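Flasodby is a small cooking school for adults. We teach evening and daytime classes in plain home cooking: soups, beans, rice, roast vegetables, eggs, bread and simple desserts. Most of our students have cooked very little before they come to us. Some have cooked for years and want to stop making the same four dinners.

## How we started

Abla Sabbagh and Omar Smadi opened the school after running a lunch counter together. Customers kept asking how the lentil soup was made, and Abla got into the habit of writing the recipe on the back of receipts. The first class was held in March, after closing time, with the chairs pushed against the wall. It was a soup class. We still teach it, and the recipe has changed only once, when Omar gave in and let people use canned tomatoes.

We moved into the present rooms two years later. The address is 3703, on the corner, and the door is on the side street. The sign out front still says Nägeli, the name of the tailor who had the building before us. We like the sign and the landlord likes it too, so it stays.

## What we teach

The main course is called First Kitchen. It runs for 20 evenings and covers knives, heat, salt, stock, grains, dough and planning a week of meals. You do not need to bring anything except an apron and a container for leftovers.

Shorter classes change with the season. Recent ones:

- Flatbreads and dips
- Dried beans from start to finish
- One chicken, three meals
- Pickles and quick preserves
- Cooking for one

We do not teach cake decorating or restaurant plating. People call to ask, and we send them to other schools that do it well.

## Teachers

**Abla Sabbagh** teaches First Kitchen and all the soup classes. She also writes the handouts.

**Omar Smadi** teaches bread and beans and does the buying.

**Nour Mansour** came as a student and now teaches Cooking for one and the Saturday-style brunch class — which is held on whatever morning the room is free.

**Najwa Hakim** teaches pickles and preserves. She is here from late summer until the first frost.

**Dima Nassar** runs the office, answers the phone and handles sign-ups, refunds and gift certificates.

## Fees and places

A single class is $100, with ingredients included. Classes are kept small enough for everyone to have a burner. If you have to cancel, tell Dima a week ahead and she will move you to another date. After that we can't refund the fee, but you may send a friend in your place.

Please tell us about allergies when you sign up. We can work around most of them, but the bread room always has flour in the air.

## The library

Students may borrow from our shelf of cookbooks. Most came from the Hirnow estate sale, and a few have notes in the margins that are better than the recipes. Keep a book as long as you like, within reason.

*Page updated June 2013*

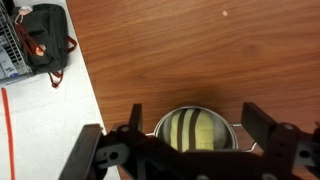
A saucepan on a wooden tabletop.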